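3. Workcell Construction and Task Setup

3.1 Shared workshop constraints

The workcell was built in the Prondville community workshop, a shared space in which benches are assigned by the half day and must be cleared at the end of each booking. This rule shaped most of the design. A permanent installation of the kind common in university laboratories was not permitted, and no fixture could be bolted to the floor or walls. All parts of the cell, including the arm, its controller, and the work surface, were therefore required to fit on one rolling cart and to be returned to working order by a single member.

Initial construction was carried out in March by Tsehay Fikre and Robel Nigatu. The first version used a bare bench top with tape marks for object positions. Tape marks wore away under repeated cleaning, and positions drifted between sessions by amounts large enough to affect the results. After two weeks of use the bench top was replaced with a dedicated panel, referred to in this paper as the Mamo panel.

3.2 The Mamo panel

The Mamo panel is a white tabletop surface with round holes and a set of marked shapes that serve as target areas. The shapes differ in size, outline, and tint so that each can be named without ambiguity in a task instruction. Small toy food items and a ketchup bottle are used as the objects to be moved. Toy food was selected for practical reasons: it is light, it is easily replaced, and workshop members who had not taken part in the project could understand an instruction such as "place the strawberry on the green plate" with no further training.

The layout was kept open. In early tests, objects placed close together were often pushed out of position when the arm approached a neighbor, and these runs had to be discarded. Wider spacing reduced this problem, at the cost of using more of the reach of the arm. Figure 3 presents the panel with the arm in motion above it.
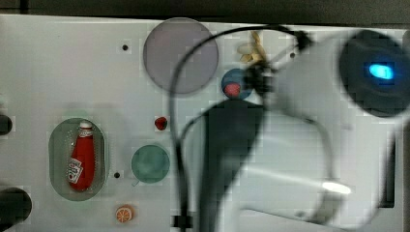
Figure 3. The Mamo panel during operation. The ketchup bottle lies in the oval recess; the toy strawberry, the teal-green disc, and the orange slice occupy the middle and lower part of the panel. Motion blur is visible on the arm.

Two features of the layout require comment. First, the oval recess supports the bottle along its length. On a flat surface the bottle rolled when touched, and a failed grasp commonly ended the run. With the recess in place, a second attempt could usually be made from the same starting position. Second, the upper part of the panel is the most difficult region for planning. When the arm reaches across the right side of the panel, its housing and cable may pass between the viewpoint and the objects below. In Figure 3 the small blue disc is partly covered in this manner, as are the tan pieces next to it. Object positions in this region were accordingly recorded before each motion began and were not updated until the arm had withdrawn.

3.3 Cable routing

The cable was the most frequent source of faults during the build. In the first arrangement it was fixed along the full length of the arm, which limited wrist rotation and twice pulled a connector loose. Tove Overgaard proposed a free loop held by a clip near the lower end, and this arrangement was retained for all reported trials. The loop gives the wrist enough slack for the full set of motions. It also adds to the loss of view described above, and a shorter loop was tested for this reason. The shorter loop caught on the housing during fast returns to the home position and was rejected.

Members who wish to reproduce the cell are advised to run the complete motion set at reduced speed after any change to the cable. In our experience a check of the home position alone does not reveal the problem.

3.4 Control software and operating procedure

Motion commands were issued through Itus, a scheduling program written by Eldana Seyoum for the shared machines in the workshop and extended here to accept pick-and-place instructions. Logs were stored in Soleo, the workshop's existing record system. The final configuration was frozen on 7/30/20, and no hardware or software changes were made after that date.

Each session began with a check of the panel against the mount, followed by placement of the objects according to a printed layout sheet. The operator remained at the cart throughout and kept one hand free for the stop button. Arm speed was limited to 70 percent of the rated maximum. Other members continued to work at nearby benches during the sessions, and a clear zone was marked on the floor with removable cones.

A total of 537 trials were completed over 14 sessions. Trials were stopped and marked as void if a person entered the clear zone, if an object left the panel, or if the cable touched any object. Void trials are not included in the total. Tiruwork Lencho reviewed the logs independently of the operators and assigned the outcome of each trial using the criteria given in Section 4.

3.5 Limitations of the build

The panel was made by hand, and its dimensions have not been compared with those of a second copy. Lighting in the workshop was not controlled, and sessions held late in the day relied on overhead lamps alone. The effect of lighting on object detection was not measured separately. The cart was also moved between sessions, and although the alignment check was designed to detect any shift of the panel relative to the arm, small errors below the tolerance of the check may have remained.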